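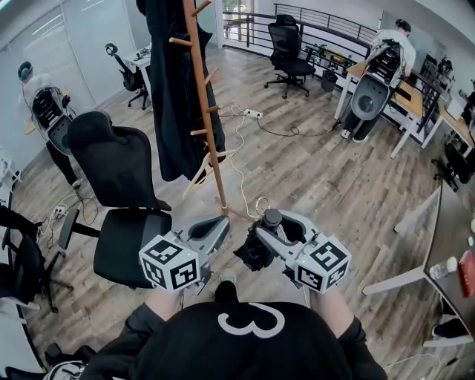

Lumden Room Tidying Set: data card

Summary

Lumden is a set of short indoor recordings of everyday tidying in office rooms. The tasks cover coats and hangers, chairs, and cables on the floor. This card covers the Stundlow part of the set, release 2.

Contents

The Stundlow part has 16 sessions in 7 rooms. Each session is one folder with the recordings, a task list and a plain text notes file. Sessions are independent and can be read in any order.

Objects and labels

coat_rack -- freestanding, wooden, short angled pegs. The pegs are not labeled one by one.
coat -- any long outer garment. Label it even when it hides most of the rack.
hanger -- labeled separately from the rack, including when it hangs low near the floor.
chair -- office chairs with a mesh back and padded seat. Partly visible chairs get the same label plus the flag "partial".
power_strip -- white strips on the floor. One label per strip.
cable -- black or white. A tangle at a strip is a single label; a cable running alone across the floor gets its own.
floor, wall -- background. Wood-look planks and frosted glass both fall here.

Tasks

hang_coat: move a coat from a chair back to a peg.
return_hanger: put a loose hanger on an upper peg.
park_chair: push a chair back to its desk, wheels clear of cables.
gather_cable: collect a loose cable beside its strip. Plugs stay in.

Known issues

Black cables are easy to miss next to black chair bases. Nine sessions were relabeled for this in August; the old labels are kept in the folder "previous".
Reflections in frosted glass should not be labeled. A few still are.
Chairs are not tracked between sessions, so chair IDs mean nothing outside their own folder.

Related sets

Chowdary covers kitchens and uses the same label format. Oditden covers storage rooms and has no cable label -- map it to "other" before merging.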